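Se buscan participantes para estudio sobre el orden del escritorio (Esbridge, sede de Riquelme)
Publicado el 7 de marzo de 2025

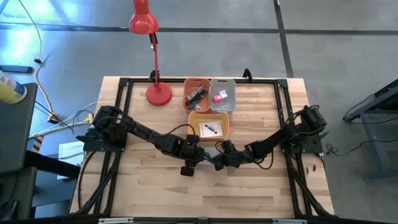 Una participante de la primera ronda nos escribió que al principio pensaba que ordenar bolígrafos era cosa de cinco minutos, y que después estuvo toda la tarde en su casa cambiando de sitio los cajones. Añadió que le gustaría que en la segunda ronda se preguntara también por las cosas que la gente no quiere tirar, aunque no sirven. Le damos las gracias y hemos incluido esta pregunta en el cuestionario.

Quiénes somos

Esbridge es una oficina pequeña que estudia cómo las personas guardan las cosas de uso diario: material de escribir, tarjetas, notas, objetos pequeños que quedan encima de la mesa. El proyecto se llama Ulov y está ahora en su segunda ronda. En la primera recibimos 1.160 respuestas a un cuestionario en línea. Ahora queremos ver a las personas en el momento de ordenar, con los objetos en la mano.

En qué consiste la participación

Cada participante viene a tres sesiones en nuestra sede de Riquelme. En cada sesión se trabaja en una mesa con tablero de madera, con cubetas de plástico de colores y una lámpara de escritorio. Usted recibe un conjunto de objetos pequeños mezclados (bolígrafos, rotuladores, tarjetas y otros) y los reparte en las cubetas según su propio criterio. No existe una solución correcta. Nos interesa si usted separa por color, por tamaño, por frecuencia de uso o por otra razón que quizás no tiene nombre.

Después de ordenar, se le pide que busque algunos objetos como si los necesitara para trabajar. Al final hay una conversación corta, en la cual le preguntamos por qué un objeto fue a una cubeta y no a la otra. Esta parte se graba solamente en audio, y solo si usted firma el permiso.

En la segunda sesión encontrará las cubetas ordenadas por otra persona y trabajará con ellas sin cambiar nada. En la tercera puede cambiar todo lo que quiera. Según nuestra experiencia, la segunda es la que produce más comentarios, y pedimos que los diga en voz alta.

A quién buscamos

Buscamos a 172 personas mayores de edad. No se necesita experiencia ni formación. Tampoco es necesario ser una persona ordenada; las personas desordenadas nos faltan siempre. Pedimos lo siguiente:

Poder estar sentado o de pie ante una mesa durante la sesión (hay silla regulable).
Entender y hablar español con suficiente comodidad para la conversación. El acento y los errores no importan.
Distinguir los colores no es requisito. Si tiene daltonismo, por favor indíquelo en la solicitud, tenemos un grupo previsto para ello.
No haber participado en la primera ronda presencial. El cuestionario en línea no cuenta como participación.

Nos alegraría recibir también solicitudes de personas zurdas, de personas que trabajan en recepción, secretaría o taller, y de quienes comparten escritorio con otros.

Compensación

Cada participante recibe 200 euros al terminar las tres sesiones, por transferencia. Si solamente puede venir a una o dos, se paga la parte correspondiente. Los billetes de autobús o tren se devuelven aparte contra entrega del justificante. El aparcamiento no lo podemos pagar.

Horario y lugar

Las sesiones se hacen entre semana, por la mañana o por la tarde. Cada una dura 6 cuartos de hora, es decir, una hora y media, con la pausa incluida. Entre una sesión y la siguiente debe pasar como mínimo una semana. La sala está en la planta baja y se entra sin escalones. Rogamos llegar con puntualidad, pues la mesa se prepara de nuevo para cada persona.

Cómo inscribirse

La inscripción se hace mediante el formulario de Wirix, que es la plataforma con la cual gestionamos las citas. En el campo «Estudio» escriba Ulov, segunda ronda. Necesitamos su nombre, un teléfono, las franjas horarias que le convienen y dos o tres frases sobre el escritorio o la mesa que usa cada día. Fotografías no hacen falta.

Aceptamos solicitudes hasta el último día laborable de marzo. Contestamos a todas, también cuando la respuesta es negativa, pero puede tardar hasta diez días. Quien no obtenga plaza puede quedar en la lista de espera si marca la casilla al final del formulario.

Los datos personales se guardan separados de las grabaciones y se borran cuando termina el proyecto. Usted puede retirarse en cualquier momento sin dar explicación, y en este caso se le paga lo que ya ha hecho.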